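Subject: Re: [home-sorting] One box per bed, or sort by type?
From: Neville Mottram

Efa Gwilliam wrote:
> Our toy food ends up in with everything else. Do you
> sort on the bed or carry it all to a table first?

On the bed. A checked sheet helps, as small items show up against the grid. My procedure, revised in September:

1. Stand the green box at the back, open side up. Toy food goes in first, anything with a cord stays out.

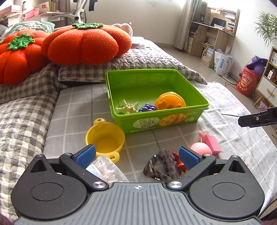

2. Pull personal items - sunglasses, hair clips, swabs - before touching the toys. Erasers go to the desk. Drink bottles do not belong in the tin and come out at the end of the pass. I allow 5 minutes for this step.
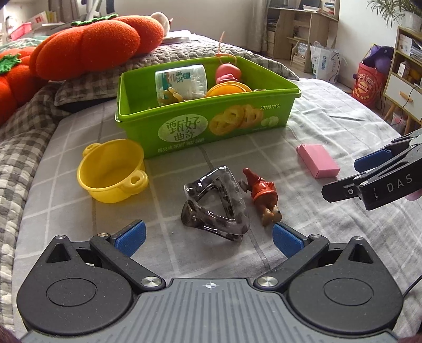 Rasmus Lūse disagrees on the order and would empty the tin completely before pulling anything, on the grounds that a half-full container gets topped up and never sorted. I tried it his way for a month and lost a clip in the quilt.

3. Final check of the box. Grapes, corn and the orange plate can share it. Figures get their own container.

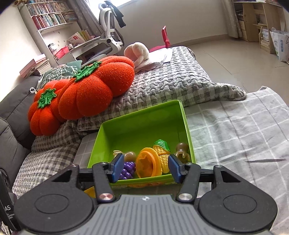 Does the box need a lid?
Only if it is stacked. Mine stays open under the desk, 28 cm clearance.

Neville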